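August 21, 2020
Textile workshop notebook, Hovovstead

Moved on to the second half of the acoustic felt trial today. The Kisterico wool has been in the conditioning cupboard since June and the edges have relaxed enough to cut. Weighed the whole lot again before starting: 3,892 g, with the bag. Last entry says 2,864 g but that was before the Drerport offcuts went in, so the two figures shouldn't be compared.

Wet felting, batch 5. Same soap as before, less of it. Rolled for 60 minutes, turning a quarter each time. The corners still come out thinner than the middle. I laid the fibre a bit heavier at the edges this time and it helped on the long sides only.

Places in the building where a finished panel might go: the stairwell, the long wall in the store, and the corner by the partition with the floor lamp. The stairwell has the worst echo but the fixing would be awkward. 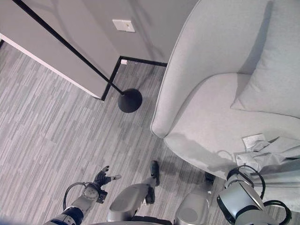

Photo: Hovovstead workshop

Dye notes. The Czarnecka recipe asks for the mordant bath to cool overnight with the felt left in. Tried it on two swatches and took a third out hot. The hot one is patchy near the fold. The other two are even, though paler than the card. Will repeat with a longer soak before changing the amount of dye.

Want to stay with undyed or pale greys for the large panels - the darker swatches show every loose hair and need brushing. The pale ones also sit better with the furniture already in the building.
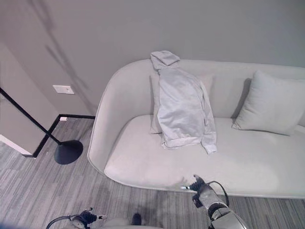

Pale grey sofa with hooded sweatshirt.

Shrinkage on batch 5, measured flat after spinning: 31 cm down from 40 on the long side, 24 from 30 on the short. More than batch 4. Possibly the extra rolling, possibly the water, as I was topping up from the kettle and not checking it.

To do: order more netting, the current piece has torn along one edge. Label the swatches before they get mixed up again. Ask Drerport if the next offcuts can come carded.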